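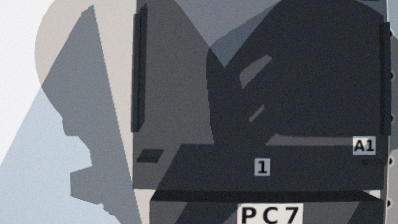 シミュレーション上のラック。「A1」と「PC 7」のラベルまわり、影きつめ。

ラックの機器の抜き差しをロボットに任せられるか、自分で試す手順

8月13日更新

「で、結局うちの雑用はもうロボットがやってくれるの?」と、職場でも家でもしょっちゅう聞かれます。私の答えは「作業による。あと照明にもよる」です(照明、ほんとに大事なんですよ!)。

今回は、ラックに入った機器を一台だけ選んで手前に引き出す、という地味な仕事を題材にします。Flondportの作業場で私が毎週やっている仕事で、人間なら話しながらでもできます。これをシミュレーターのOrkasineで組んで、どこまで任せられそうか見ていきます。実機がなくても最後までできるので、気楽にどうぞ。

用意するもの

・Orkasine(無料版でOK)
・ラックと箱型ユニットのモデル。私はPruvdaleの配布データをいじって使っています
・アームとハンドのモデル。手元ではKoflerの2本指
・そこそこのGPUと、コーヒー

手順1 頼む仕事を一文で書く

いきなりモデルを並べたくなるんですが、ぐっとこらえて、まず文章にします。私のは「PC 7のラベルが付いたユニットの取っ手をつかみ、手前に引き出して止める」。戻す作業は別の仕事として分けてください。最初に欲張って「抜いて、拭いて、戻す」まで一文に入れたら、失敗したときにどこが悪いのか見当もつかず、1月はそれでまるまるつぶれました。

手順2 ラベルを貼る

ラベルはユニットの正面に貼って、作業カメラから文字が読めるか確かめます。冒頭の画面だと「PC 7」は白っぽくて大きいので楽勝です。小さい「1」のほうは札が小さく青みがかった灰色の地なので、認識側の機嫌しだいという感じ。「A1」は一部が陰に入っていて、人間なら気にもしない程度なんですけど、こういうラベルは評価のときに必ず候補に入れておきましょう。

それと、ラベルを貼る位置は意地悪なくらいでちょうどいいです。二台のユニットの境目近くに貼ると、どっちの機器の名札なのか取り違えることがあります。「PC 7」みたいに上のユニットのすぐ下に来ている札は、いい練習台になります。

手順3 影をきつくする

この記事でいちばん言いたいのがここです。Orkasineの初期設定はやわらかい全体照明で、見た目はきれいなんですが、きれいすぎるんですよね。次のように変えてください。

照明の種類:平行光源
影の輪郭:ハード
環境光:初期値の半分以下
画像ノイズ:弱

こうすると、黒い機器の正面に真っ黒な影が落ちて、取っ手も隙間も同じような暗さになります。深度を使わずカラー画像だけで動かしている人は、まずここで成績ががくっと落ちるはず。私のは落ちました。影の縁を取っ手の縁だと思い込んで、何もない平らな面をつまみに行くんです。かわいいけど困る。

光源の角度は試行ごとにランダムに振ります。固定のままだと、影の形ごと覚えてしまって、よその部屋で使えないものができあがります。カメラの横幅は848ピクセルで回しています。もっと上げてもいいですが、私の環境では遅くなるばかりで結果はそんなに変わりませんでした。

手順4 引き出し動作を作る

動作は4段階に分けます。近づく、つかむ、引く、止まる。このうち「引く」だけは位置指令で押し切らず、力の上限を必ず入れてください。レールが引っかかる設定にしておくと、上限なしのアームはラックごと引っぱってきます。画面の中だから笑っていられますけど、実機なら始末書ものです。

つかむ位置は、縦の取っ手の真ん中より少し下がおすすめ。支柱側の取っ手は指を入れる余裕が少ないので、近づく角度を少し斜めにしておくと当たりにくいです。

手順5 数を回す

まず700回ほど回して、失敗した回だけを見返します。成功した回は見なくていいです(うれしいので見ちゃいますが)。失敗は「読めない」「つかめない」「引けない」に仕分けして、いちばん多い山から直します。直したら今度は2,000回。ここで新しい失敗の種類が出てこなくなったら、実機を借りる相談をしてもいいころです。

途中でモデルの寸法を変えたら、面倒でも最初から回し直してください。前の結果と混ぜると後で泣きます。

で、もう任せられるの?

私の感触だと、ラベルが大きくて、照明が一定で、引き出すだけなら、かなりいい線まで来ています。夜のうちに決まった一台を手前に出しておいてもらう、くらいなら頼んでみたい。

いっぽうで、裏側のケーブルを外すのはまだ人間です。押し込みながら爪を倒して抜く、あの指先の感じがどうしても再現できません。家の仕事でいえば、引き出しを開けるのは頼めそうでも、中でからまった充電コードをほどくのは無理、というあたりでしょうか。私はラックの前に立つ仕事がしばらく続きそうです。

手順3の設定ファイルは整理がついたら置きます。ノイズの値がまだ気に入らなくて。

シェア 848 ブックマーク 4

コメント

通りすがりの保全係
影の縁をつまみに行くの、うちでもやりました。深度を足したら減ったけど、黒いツヤのある機器だと深度も穴だらけになりますよね。

ラック沼
手順4の力の上限、具体的にどのくらいにしてますか? レールが古いと最初だけやたら重いので迷ってます。

筆者
>ラック沼さん 出だしだけ高めにして、動き始めたら下げる二段にしてます! 数値はモデルの重さしだいなので、低いほうから少しずつ上げてみてください。

ねむい人
洗濯物たたみ編を待ってます

関連記事
・Orkasineで平行光源を使うときの落とし穴
・Koflerの2本指ハンド、指先ゴムの摩擦設定メモ
・食器棚の扉はロボットに開けられるか
・Pruvdaleのラックモデルを軽くする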